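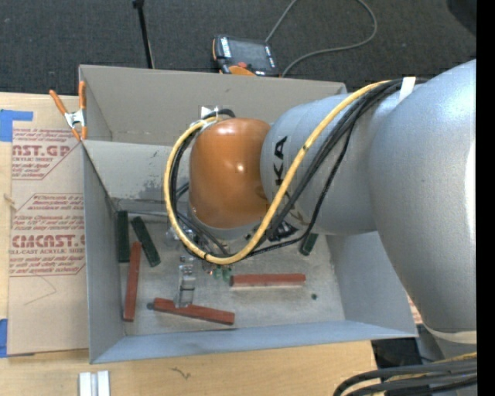 Pruitt Recipe Conversions

README and data card, second revision

What you get

One CSV file with 2,712 rows. Each row is a claim, found in print, that a cup or spoonful of some cooking ingredient weighs so many grams. Next to the claim we give the source type, the decade it was printed, the wording used ("sifted", "packed", "heaping" and so on) and a score for how much we believe it. The average score is low.

There is a second file, weighed.csv, which holds our own weighings for 70 of the ingredients. If the two files disagree, don't assume that ours is right. Read the part on method first.

Why it exists

Florencio Vidal was converting her aunt's cake recipes to grams and found that a cup of flour was 120 grams in one book and 150 in another. Both books stated it flatly, and one of them gave both numbers in different chapters. She started writing them down. Bonifacio Bravo took over the spreadsheet when it got too wide to read, and I (Nima Bagheri) have been arguing with both of them about it ever since.

Most conversion charts online look like copies of other conversion charts. We found the same misspelling of "confectioners" in a whole string of them, with the same odd figure for cocoa beside it. A number repeated that often starts to look like agreement. I don't think it is, and the file marks suspected copies so you can drop them.

Columns

row_id: a plain integer. Gaps are rows we removed. We don't reuse numbers.
ingredient: lower case, singular, our own spelling.
as_printed: the ingredient exactly as the source had it.
measure: cup, tablespoon, teaspoon or stick. Metric cups are marked cup_m, but only if the source said so. Many didn't.
grams: as printed. Ounces were converted by us and have a 1 in the next column.
from_oz: 1 or 0.
handling: sifted, spooned, scooped, packed, unstated. "Unstated" is by far the most common value, and in my view it makes the row close to useless for flour.
source_type: book, leaflet, package, magazine, newspaper, website.
decade: blank where we could not tell. We stopped guessing from typefaces after the first revision.
copy_of: the row_id we think it was lifted from, if any.
trust: 0 to 4.

About the trust score

Ezequiel Prieto and I each scored every row separately, then met and settled the differences. It is an opinion with a number on it. We gave a 4 only when the source said how the ingredient was handled and what size of cup was used. Please don't average the scores and report the result as accuracy. Somebody did this with the first revision.

Method for weighed.csv

Each ingredient was measured by two people, with the same steel cup and the same kitchen scale, ten times each. The scale reads to the gram. It was checked against a set of brass weights in July and read high by 2 grams at the top of its range, so the heavier items (honey, molasses, corn syrup) have been corrected. The raw readings are in raw_g.

Things I would hold against this method if somebody else had used it:

All the flour came from the same store.
Rodrigo Cuesta scoops harder than anyone else, and his flour readings show it. We kept them. People like Rodrigo bake too.
Brown sugar was packed "until firm". We never agreed on firm.
We did not measure humidity.

Known problems

Salt is a mess. Coarse salts differ so much between makers that one row for "kosher salt" tells you nothing. There are 47 salt rows and I would throw out most of them.

Butter looks very consistent because nearly every source just repeats the wrapper.

Shredded cheese should probably not be here at all. Bonifacio wants it kept.

The Grukby leaflets (a mixing bowl company, long closed) give figures that run heavy for every dry ingredient. We suspect their cup was oversized but have not found one to check.

What not to use it for

Medical diets, nutrition labels, or settling a fight with your mother-in-law. It records what was printed. If you need to know what your own cup of flour weighs, weigh it.

Changes since the first revision

Added from_oz. Removed rows taken from a reader forum, which turned out to be people quoting each other. Split almond meal from almond flour, then merged them again after Florencio showed that most sources use the names any old way. Renamed the folder from Puvovano, the old working title, which meant nothing to anyone. Scripts that still point to the old folder will fail.

License and corrections

Free to use and change, with credit. Corrections are welcome if they come with a page scan. "My grandmother always said" goes in a separate list, which we do read.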